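26/08/2023

朝から蒸し暑くて、駅までの坂で早くも汗だく。それでも今日は前から楽しみにしていたブロフスカ(Brovska)の一般公開の日なので、日傘と水筒と、あと念のため上着も持って出た。こういう施設って冷房がやたら強いことがあるから。結果から言うと上着は大正解で、二階の展示室なんて冷蔵庫みたいだった!

場所はエヴホルム(Evholm)の工業団地のはずれ。駅から無料の送迎バスが出ていると聞いていたのに、乗り場が反対側の出口で、一本逃した。次が三十分後。コンビニでアイスを買って日陰で食べながら待つ。周りも同じような顔の人ばかりで、たぶん全員逃した組だと思う。

受付でもらった整理番号は267番。ええっ、そんなに来てるの、と思ったけれど、親子連れがかなり多かった。夏休みの最後の土曜だか日曜だかを狙って、みたいな人もいるんだろうな(勤めを辞めてから曜日の感覚がどんどん薄くなっている)。入場は無料、資料代だけ別で、工場の歴史をまとめた冊子が2,000円。高い。高いけど、写真がきれいだったので買ってしまった。帰ってから見たら半分は年表だった。

一階は古い機械の展示。動かないものばかりなので子どもたちは素通りだったけど、私はわりと好き。昔の操作盤のつまみって、なんであんなに押したくなる形をしているんだろう。触らないでくださいの札がちゃんと立っていたので、がまんした。代わりに売店で、つまみの形の磁石を二つ買った。冷蔵庫に貼るつもり。

お目当ては二階の、トリルナディクス(Trirnadix)という仕分けの実演。整理番号順に少人数ずつ入る方式で、私の組が呼ばれたのは昼の少し前だった。入口のところで説明の人が、今日は細かい理屈はいいのでまず手の動きを見てください、と言っていて、それがすごくよかった。難しい話から始められたら、たぶん私は冷房の寒さのほうに気を取られていたと思う。

実演台は思ったより小さい。もっと柵に囲まれた巨大な黄色いやつを想像していたのに、白くてつるんとした腕が一本、台の上にのびてくるだけ。台には濃い茶色の紙が敷いてあって、そこにスポンジのキューブがばらばらに置いてある。紫、水色、赤紫、オレンジ、それから黄緑がひとつだけ。工作の時間みたいで、急に親しみがわいた。黄緑のやつ、ひとりだけ仲間がいなくて、なんだか目で追ってしまう。

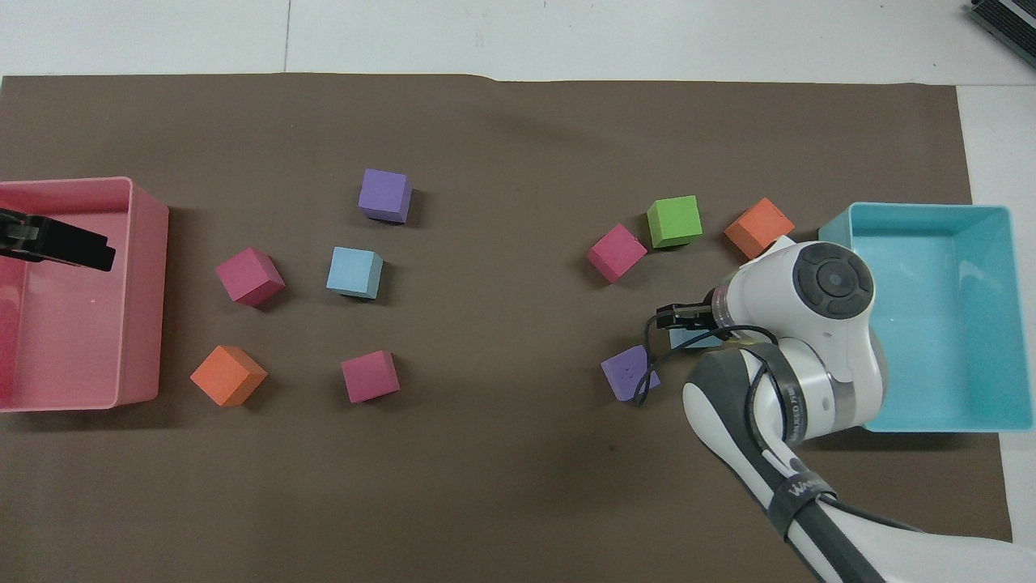
トリルナディクスの実演台。黒い指先が紫のキューブのほうを向いている。

さて、その手の動き。私はもっとカクカクしたものだと思い込んでいた。ところが実際はぬるっと来る。ぬるっと来て、キューブの上で一度ためらうみたいに止まって、それからすっと下りる。あの「一度止まる」のがたまらない。うちの母が豆腐を手のひらにのせて切るときの、包丁を入れる直前の間にそっくりだった。前にいた男の子が毎回「いまだ!」と小声で言うのもおかしくて、途中からは私も心の中で一緒に言っていた。

一回、つかみそこねた。キューブがころんと斜めになって、見ている側から「ああー」と声がもれた。そうしたら腕がちょっと戻って、向きを変えてもう一度。今度はつかめて、なんと拍手が起きた。最初からうまくいった分には誰も拍手しなかったのに、失敗してやり直したら拍手。人間って勝手なものだと思いながら、私もしっかり拍手した。

質問の時間があったので、勇気を出して手をあげてみた。聞いたのは、どうしてスポンジなんですか、ということ。説明の人はうれしそうに、やわらかいものは強くつかむとつぶれるし、弱いと落ちるので、加減を見てもらうのにちょうどいいんです、と答えてくれた。軽いから落ちても危なくないし、色がはっきりしているので後ろの列からもわかりやすいそうだ。なるほどなあ。うちの台所で言うと、卵とか、熟れた桃とかだろうか。桃でやってほしい。

もうひとつ、後ろの女の人が、練習はどれくらいするんですかと聞いていた。この公開日のために試した回数は3,033回だそうで、部屋じゅうがざわっとなった。端数までちゃんと覚えているところがいい。説明の人も、三千でやめるつもりだったのが、気になって続けてしまいまして、と照れていた。その気持ちはよくわかる。私も編み物のゲージを取るとき、もうこれでいいと言いながら四枚目を編んだりするので。

実演が終わったあとは、希望者だけ手で動かす体験ができた。動かすのは腕のほうじゃなくて、横に置いた練習用の小さなはさみ。レバーを握ると先が閉じる、それだけの道具なのに、これがほんとうに難しい! 制限時間は60秒で、私が皿に移せたのは二個。隣の小学生は六個。しかも「力、入れすぎですよ」と教えてくれた。敬語で。ありがとうございます。

お昼は敷地の中の食堂で、カレーか冷やしうどんの二択。冷えきっていたので迷わずカレーにした。福神漬けが別の小鉢で来るのがうれしい。窓ぎわの席から外の芝生が見えて、草刈り機が一台、ゆっくり行ったり来たりしていた。さっきまで細かい手つきばかり見ていたせいか、ああいう大ざっぱな動きを見るとほっとする。

午後はホロベツ(Horobets)という別棟の講演も聞くつもりだったのに、満席で入れなかった。廊下の画面で中継していたけれど、音が小さくて前のほうの人しか聞こえない。十分くらい粘ってあきらめた。資料だけはもらえたので、それは明日読む。字が細かいから眼鏡を替えてから。

出口のアンケートには「実演、もう一度見たいです」と大きく書いた。ほかに何か書くことがあったはずなのに、後ろに人が並んでいるとあせって忘れてしまう。そうだ、バス乗り場の案内をもっと大きくしてほしい、だ。いちばん言いたかったことなのに。次は3月にもあるらしいから、そのときに書こう。

帰りのバスは座れた。家に着いてから夕飯の支度をしていて、冷ややっこの豆腐をパックから出すとき、つい一度止まってみた。それから、すっと下ろす。角が欠けた。

夕飯はその豆腐と、なすの揚げびたし、昨日の残りのひじき。磁石は冷蔵庫に貼ってみたら思ったより弱くて、町内会の紙一枚でずるずる落ちてくる。二つ重ねて使うことにした。足がだるいので、今日は早めにお風呂に入って寝る。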